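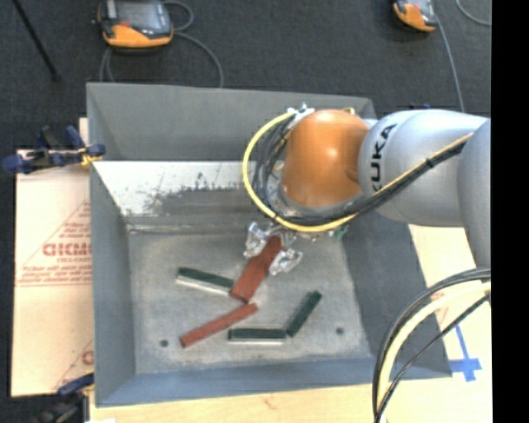
Who can apply to the Trutgate Esports Investor Panel?

Any adult resident of the United States who has held shares, fund units or convertible notes in an esports or video game company at some point in the past three years may apply. The size of the holding does not matter. Professional analysts are welcome, but they must state the name of their employer on the form.

Call for Participants
Trutgate Research, February 2021

Trutgate Research is seeking 200 participants for a study of how private investors read the financial reports of listed esports organizations. The study is carried out together with Stiden, a publisher of market data on the games industry, and will run through November.

Background

Team organizations report income from prize money, sponsorship, league revenue shares, merchandise and player transfers. The way these items are grouped differs widely from one company to the next, and transfer fees in particular may appear in several places in the accounts. The study will examine which figures investors look for first, which ones they misread, and whether a standard one-page summary changes their view of a company.

What participants will do

Each participant will complete an opening questionnaire, read four sets of accounts and answer written questions on each. The accounts are based on real filings, with company names removed. One reading session takes 60 minutes and may be completed at home on a desktop or laptop computer. Phones and tablets are not supported.

A smaller group will be invited to a recorded video interview after the final session. Taking part in the interview is optional -- declining it has no effect on payment.

Payment

Participants who complete all four sessions will receive $100, paid by check or bank transfer. Partial payment is not offered. Participants selected for the interview will be paid separately under the terms set out in their invitation.

Who may not apply

Current employees, contractors and players of a listed esports organization, and members of their households, are not eligible. The same applies to staff of Trutgate Research, Stiden and Rutherford, the firm handling payments for the study.

Confidentiality

Answers are stored under a participant number. Trutgate Research does not ask for brokerage account details, and applicants should not send them. Nothing supplied to participants during the study is investment advice.

How to apply

Complete the screening form on the Odia survey portal and select "Investor Panel" from the list of open studies. Applicants will be notified by email whether or not they are selected. Incomplete forms will not be considered.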